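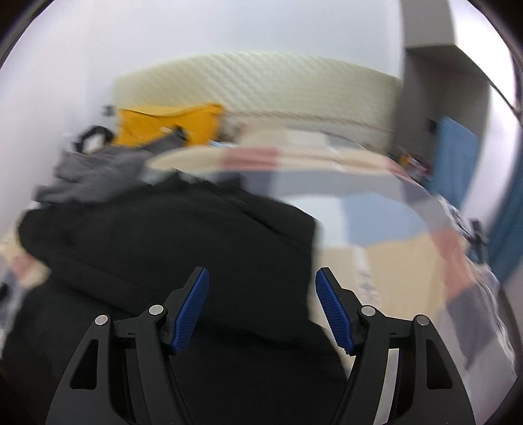
Also gut, ich hab unterschrieben. Im Mai, um kurz nach sieben, in der Teeküche von Vultik, auf einem Stapel Servietten, damit der Vertrag keine Kaffeeringe kriegt. Er hat trotzdem einen gekriegt, genau über meinem Namen.

Vultik macht Dichtungen. Für Pumpen, für Molkereien, für alles, was tropfen kann und nicht tropfen soll. Mein Anteil waren 24 Prozent, und bis zu diesem Morgen hatte ich keine Ahnung, dass man davon Kopfweh bekommen kann. Dann rief Noémie an und meinte, Arsenault wolle einsteigen (also DIE Arsenault, die mit dem Glasturm am Hafen) und gleich noch ein Werk in Plemness dazukaufen.

»Plemness?«, hab ich gesagt. »Da gibt es doch nur Schafe.«

»Und eine Gießerei«, sagte Noémie. »Mit 70 Leuten drin.«

Am nächsten Tag saßen wir schon im Zug, Amrit und ich, er mit seinen Tabellen auf den Knien, ich mit einem Käsebrot, das mir dauernd auf die Tabellen bröselte. Amrit redet nicht viel, wenn er rechnet. Irgendwo hinter dem zweiten Tunnel hat er dann doch den Kopf gehoben und gefragt, ob ich eigentlich wüsste, was mit der alten Belegschaft passiert. Ich hab aus dem Fenster geguckt. Steht alles auf Seite 200, hab ich gesagt, und gehofft, dass das stimmt.

In der Gießerei war es laut und heiß, und die Chefin, Frau Oyelaran, gab mir einen Helm, der mir bis auf die Nase rutschte. Sie führte uns durch die Halle, ohne ein einziges Mal das Wort Rendite zu benutzen, das fand ich fast schon unheimlich! Vor dem letzten Ofen blieb sie stehen.

»Den hat mein Vater gebaut«, sagte sie. »Der zieht nicht um.«

»Wer sagt denn, dass er umzieht?«

Sie hielt mir ein Blatt hin. Briefkopf von Arsenault, fünf Zeilen, und in der vierten stand, dass die Öfen bis zum Herbst abgebaut werden. Unten meine Unterschrift, samt Kaffeering.

Amrit nahm mir das Käsebrot aus der Hand und legte es auf eine Kiste. Dann fragte er Frau Oyelaran, ob sie hier irgendwo ein Telefon habe.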